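The Toys of Aunt Plinia

When Karla Espinoza got off the bus in Flallcombe, she had one suitcase and a letter from the lawyer. It was August and the street smelled of warm tar. The letter said that her aunt Plinia had left her the upper floor of the house, the garden, and "everything that is on the table." Karla had read this last line many times on the bus. She did not know which table.

She had met her aunt only twice. The first time she was four years old and remembered just a pair of yellow shoes. The second time was at her father's funeral, where Plinia stood by the door all the time, as if she had left something on the stove. After that there were only postcards. They came from Wornton, where Plinia worked for many years in the office of the ferry, and later they came from Flallcombe. On every postcard she wrote about the weather and then one sentence which had no connection with the weather. "I learned to swim on my back." "The neighbor's dog has died and I miss him more than the neighbor does."

Mr. Michailidis, who lived on the ground floor, gave her the keys. He was a large man with a soft voice, and he carried her suitcase up the stairs although she asked him not to.

"She told me you would come on a Saturday," he said.

"How could she know this?"

"She said that you work all week, and that on Sunday you would be afraid to miss the bus home."

Karla did not answer. It was correct.

The upper floor had three rooms. In the first one there was a bed and a wardrobe. In the second one there were books about rivers. In the third one, close to the window, stood the round table with the glass top, and Karla understood at once that it was this table the lawyer had meant.
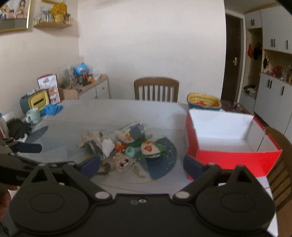
She sat down in her coat. She had expected papers, or perhaps some jewelry, and she had already prepared herself not to be disappointed. Now she did not know what to feel. Her aunt had no children. As far as the family knew, she did not even like children very much. At the funeral she had shaken Karla's hand like the hand of a bank manager.

"Did she make these?" she asked.

Mr. Michailidis was still in the doorway. "Some she made, and some she bought. Some people gave her. It was for the crossing."

"Which crossing?"

So he sat down too, and he told her. When Plinia worked in Wornton, the ferry to the islands took the whole night in bad weather. The children got sick and they cried, and the parents were too tired to help them. Plinia sold the tickets at the window. One evening she gave a little toy to a boy who was afraid of the water, and she said to him that it must be returned at the other side, because it had a job there. The boy was so busy with guarding it that he forgot to be afraid. In the morning he gave it to the man at the other office, and the man, who had no idea what it was about, sent it back with the next boat.

After this she did it on every rough night. She kept a notebook. Mr. Michailidis found it on the shelf, between two books about rivers, and he put it in Karla's hands. It had a number for each loan, the date, and a few words. Karla turned the pages slowly.

"183. Girl with braids. Said it snored."

"402. Two brothers, one toy. A mistake. Next time two toys."

The last number was 613. Next to it her aunt had written: "Ferry stops tomorrow. They have built the bridge. I wanted to reach 1,000 but I can't be angry at a bridge."

Karla laughed, and then she had to look for a handkerchief.

"She went on collecting them, after the bridge?" she asked.

"Oh yes. I said to her, Plinia, there is no boat anymore. She said there are other things which are rough at night."

He went down to make coffee. Karla heard him moving cups below, and a radio that somebody had forgotten to turn off. She took off her coat at last and hung it on the chair.
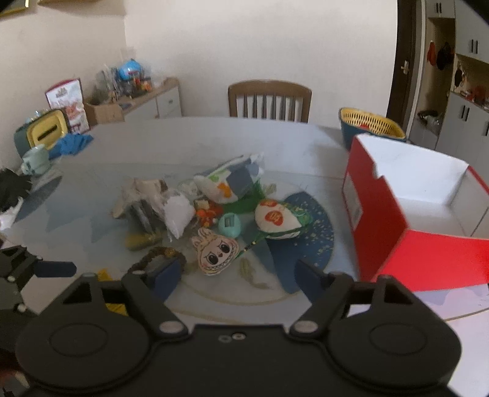

She opened the notebook again and looked for her own name, although she knew it was foolish. She had never been on the ferry. But near the end, on a page after the last number, there was a line in different ink, without a date.

"Karla, at the funeral. I had one in my bag the whole time. I did not dare. She looked so grown up."

Karla read it until the light in the room began to change. She had been nineteen years old that day. She remembered that she had held her back very straight and that her shoes hurt, and that she had thought her aunt was a cold person who wanted to go home.

When Mr. Michailidis came back with the coffee, she asked him what time the last bus was leaving.

"At seven," he said. "You still have time, if you drink fast."

She put two spoons of sugar in her cup, and she stirred it for a long while. Outside a woman was calling a child to come in and wash. There was a pencil in the notebook, tied with a thread – quite short, with the marks of teeth on it.

"And tomorrow?" she asked. "Is there a bus tomorrow?"

"There is one at noon. It's often late."

Karla moved her chair closer to the table. Under her aunt's line she wrote 614, and her own name, and she began to look for which one it would be.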